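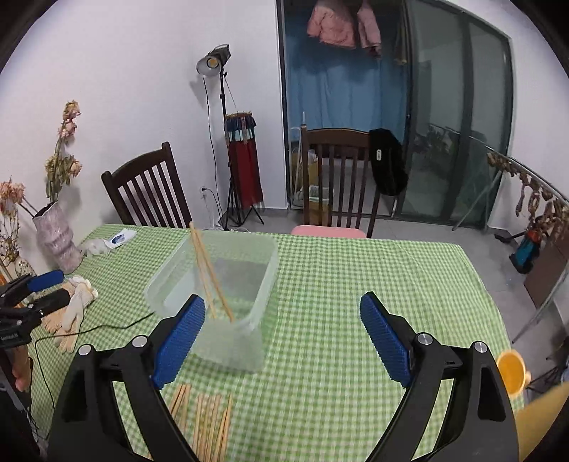
4.2 Segmenting the Chopstick Task

The sorting task is dull to watch and awkward to parse. An operator picks wooden sticks off a table one at a time, using a pair of hand-held grippers, and puts them in a plastic container. A person can follow it while eating lunch. Our first segmenter, a port of the Tetport boundary detector, could not follow it at all.

Tetport places a boundary wherever the gripper opening changes quickly. With blocks or cups this works well, as the fingers close on something wide and stop early. A chopstick is so thin that a closed gripper holding one and a closed gripper holding nothing give nearly the same width reading. The detector took the cautious view and reported that almost everything was nothing.

We therefore added a visual check, which we call Clollen. At each candidate boundary it takes the wrist view, crops a fixed region ahead of the fingertips, and asks one question: does a long, thin shape continue out of the gap between the pads? The crop can be fixed because the fingers always sit in the same part of the wrist view. The answer is averaged over 10 consecutive video frames before a label is written.

Two details mattered more than we would like. The first was the tablecloth. Gingham is made of long straight edges, and an early version of Clollen was very fond of them. It announced a grasp whenever a row of checks lined up with the jaws. We now subtract edges that remain fixed to the table while the gripper moves, using the tracked wrist pose. The second was neighbors. Sticks laid close together look much alike, and a stick lying just beyond the fingers can be mistaken for one between them. Figure 3 shows the sort of view the check has to read: one stick lies between the blue pads and eight more are fanned out to the right, with the second gripper over the outer ones. Only the stick between the pads should count toward this wrist's label. Whether it has been grasped is left to the averaging step, as a single view cannot settle it.

Figure 3. Wrist view at a candidate boundary. The crop used by Clollen begins at the fingertips and extends toward the container.
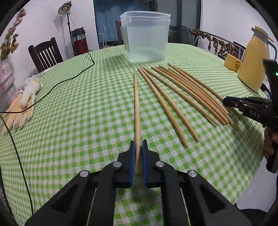 4.3 Labeling and Agreement

Guido Vitale and Kilian Marti labeled 266 episodes by hand, each without seeing the other's work. They marked the start and end of every grasp and then compared notes, at some length. Most of their disagreements concerned the start. Vitale marked it when the pads began to close, and Marti when the stick first moved. Both positions were defended with more energy than a chopstick usually attracts. We adopted Marti's rule, which the software can check, and Vitale relabeled his share in December.

The agreed labels are stored in Greco format beside the raw tracks, so that a later segmenter can be scored without repeating the argument.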